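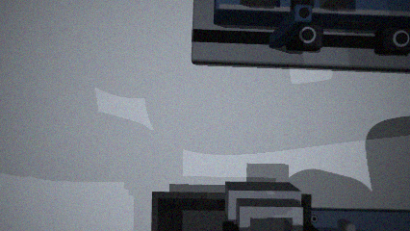
The Bomside county jail holds 180 people on a normal night, and most of them have not been convicted of anything. They are waiting on a bail hearing, or on a lawyer, or on a warrant from some other county that may or may not get around to sending a van. The sheriff's answer, announced in December, is a risk-scoring program called Plornonen. It will tell judges who is safe to release. I have read the sales material twice and I come away with a lot of gray, speckled like the surface at the top of this page, patches of light and shadow and no printing on it anywhere. What goes into the score? The company won't say. How often is it wrong? Also a trade secret.

Oğuzhan Tatlı, a public defender in Drurka, has worked with a similar program for two years. He told me the number shows up in the file, the judge glances at it, and then the judge does what he was going to do. When the score is low and the charge is ugly, the score gets ignored. When the score is high, it gets quoted into the record. Tatlı has asked for the formula in 20 cases and gotten it in none.

Supporters say judges have biases too. Sure they do. But I can sit in the back of Judge Ertuğrul Yurt's courtroom on a Friday and hear him explain why a man who stole a leaf blower needs $2,000 to go home. I can disagree with him. I can write this column about it. His lawyer can appeal. Try appealing a seven.

I'd be easier to win over if the county had tried the cheap stuff first. Text people their court dates. Run a late bus out to Bayram, where half the missed hearings seem to come from. Put a second defender in arraignments so each client gets longer than it takes to spell his name. The sheriff says those ideas are "under review," and they have been since before he was sheriff.

The contract vote is next month. Somebody on the county board should ask to see the error rate before raising a hand, and if the company still won't give it, vote no.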